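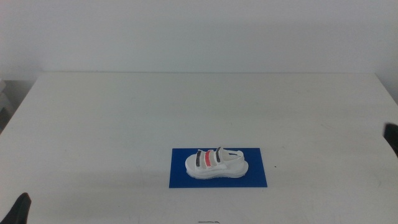 Strap task, white sandal on the blue mat

Two-arm club project: straps keep beating us
posted by nollanik_7, 6/5/19

Hi all! Our club is teaching two arms to open sandal straps, and the grippers keep shoving the whole shoe instead. Do we need a third hand or what?

Tokarz
Let one arm hold the heel and don't move it at all. Only the other one pulls. We lost 3 weeks before we tried that - start with the front strap, and pull slowly.

sernau50
what grippers are they

Nekora
Agree with Tokarz. I'd also tape the mat down (ours crept on every pull!) and record 50 more tries with the shoe turned a little each time.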